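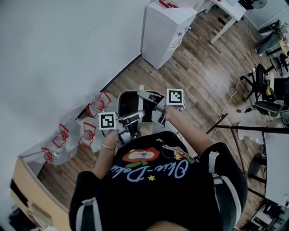

Subject: Re: [live-tapers-and-listeners] Akbulut spring dates, and is the new record any good?

Hi all,

Catching up on the list after a week of being buried at work, so apologies if some of this got answered in the other thread. I'll put the old message first and then ramble underneath it.

> Does anybody have the real set times for the Akbulut shows in April?
> The Plirnard website says doors at 7 and nothing else, and the poster
> on their front door has a different opener from the one on the ticket
> page. I'm coming in by train and the last one home is not late, so
> I'd like to know if I'm going to miss the encore again.
>
> Also, has anyone heard the whole of Trelletti yet? I've only got the
> two songs they put up early. I liked the first one a lot and thought
> the second sounded like it was recorded inside a mattress. Is the
> rest more like one or the other? I'm trying to decide between the LP
> and just getting the download.
>
> And last thing, is the balcony at the Plirnard open for this or is it
> floor only? My knees would like to know.

OK, set times first. I called the Plirnard box office on my lunch break and the person who picked up was very nice and read me the sheet for Friday. Jilach are opening, so the door poster is right and the ticket page is the old lineup. They go on at 8:00 and get 40 minutes. Akbulut are down for 9:10 and the sheet has them finishing at 10:45, with a hard curfew at 11. I asked if it was the same for the second night and she said she didn't have that sheet yet but they almost never change it for a two-night run.

So if your train is the 11:20 you should be fine, even with the encore, as long as you skip the merch line on the way out. Buy your shirt before Jilach! The table is by the coat check, right as you come in, and between bands it gets four deep and you can't get anywhere near it. I lost my spot on the rail last fall over a tote bag and I'm still a little sore about it.

Balcony: open both nights, but it's first come, first served, with no reserved seats. There are 60 up there, counting the bench along the back wall, and the bench is where you want to be if your knees are anything like mine. You can't see the drummer from the left end of it because of the pillar, so go right. The sound up there is better than people give it credit for. You lose some of the low end but you can hear every word, and with this band I like hearing the words.

For anybody who hasn't seen Jilach before, please get there in time for them! They're a duo, one on baritone guitar and one on this beat-up electric piano, and they play very quietly and then suddenly they don't. I caught them at a record store thing in the winter with maybe a couple dozen other people and I bought both tapes on the spot. The first tape is mostly instrumental and a bit sleepy. The second one is the keeper, especially the long song that takes up the back half of side B. I'd love to know if they play it with only 40 minutes to work with. If they do, that's a third of their set gone right there, and I won't mind a bit.

Now, Trelletti. I've had it on since it showed up in the mail and I've been through it enough times to have opinions, so settle in.

I'm with you on the first single. That's the one with the big stomping floor tom, and it's the loudest thing they've put out since the first EP. The second one, the mattress one (ha), makes a lot more sense where it sits on the album. It comes right after a very bright, jangly track and it's like someone closing a door on a party. On its own as a download it does sound muffled, I'll give you that. On the LP it's a lot clearer, and I played them back to back to make sure I wasn't kidding myself. I don't know if the vinyl was mastered separately or if my turntable is just flattering it. Does anyone have both and better ears than mine?

The rest leans more toward the first single than the second. Side A is nearly all fast ones. Side B slows down, and it has the song called "1609," which they were already playing last year with no title (some of you had it on your setlists as "new slow one"). They've added horns. I know, I know. I made a face too when I read that on the sleeve. It's only in the last minute or so, and they come in so low that the first time through I thought it was the organ. Second time I got chills. I'm hoping they've found someone to play the part on this tour, or that they do it the old way with the guitar, which I'd be just as happy with.

If I had to complain, I'd say there's one song too many. The next-to-last one is a retread of an idea they did better on the last album, and it goes on for nearly six minutes. Take that off and it's a perfect 35-minute record. So my vote is get the LP, and it comes with the download card anyway, so you're not really choosing. The store by me had it for a couple of bucks less than the band's own site once you count shipping, but the band's site has the version with the lyric booklet, and the store's copies didn't have it. If you care about that sort of thing, check before you pay. I cared after I paid.

A few loose ends:

Somebody asked last week about taping. The band is still fine with audience recordings as long as you don't sell them, but the Plirnard wants you to check in with the sound desk first. Go up before 7:45, be polite, and keep your stand below head height. They've said no to stands on the balcony rail, so please don't try it and spoil it for everyone.

I've got 2 spare tickets for the second night, face value, no fees. My sister and her husband can't make it now. Write to me off-list if you want them, and I'd rather they go as a pair.

A bunch of us are getting food beforehand on Friday at the noodle place across from the parking garage. I'll be there from 5:30 with a table in the back. No need to RSVP, just look for the person with too many records on the chair next to them.

And does anybody still have the recording from the outdoor show, the one where it rained and they did the acoustic set under the awning? My copy has a dropout in the third song and I'd love to patch it before I send it around again. FLAC if you've got it, but I'll take anything at this point.

See some of you at the rail (or on the bench!).

--
To leave this list, send a blank message with "unsubscribe" in the subject line.
Please trim your quotes when replying.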